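From: brorkura-dev list
Subject: Re: [brorkura-dev] marker pose jumps in Gimero 2 branch
Date: 25th March

> We see the left gripper pose flip by a big angle for a few frames, then
> come back. Only on the small cube. Is this the solver or the detector?
> Also is anyone else getting dropped frames after the Duda update?

Solver, I think. Quick answer, have to run in a bit.

Small cube is down to one usable face a lot of the time, so you get the two-solution thing with a planar tag and it picks the wrong one. Big cube mostly fine -- more pixels per tag. I replayed one take over the weekend, 1158 frames, flips in 86 of them, all left hand. Reprojection error barely moves between the two solutions so thresholding on that does nothing. Tried it.

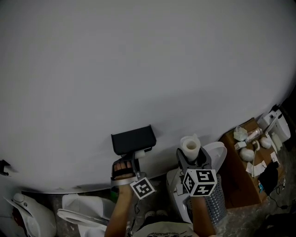
Vol. 2, p. 937

Left gripper on the flat black case-or-box thing, right one on the paper towel roll, cubes under both. Left and right cubes are not the same size!! If your config has one edge length for both, fix that first. The default in Gimero still does this, my fault, will push.

What works for me so far:

- seed the solve with last good pose, not identity
- if only one face is seen, keep both candidates and let the smoother choose
- gate on angular velocity, but loosly or you kill real wrist turns

Patch is on the stosasent-filter branch. Needs Stosasent built from source, the packaged one is missing the two-candidate call. No tests yet. Sorry.

Dropped frames -- yes, me too, over 2 percent on long takes. Looks like the Duda writer blocking on flush. Roll back for now if you're recording.

Can somebody run the branch on a take with more occulsion and send me the log? Just the log, not the video, the list eats attachments.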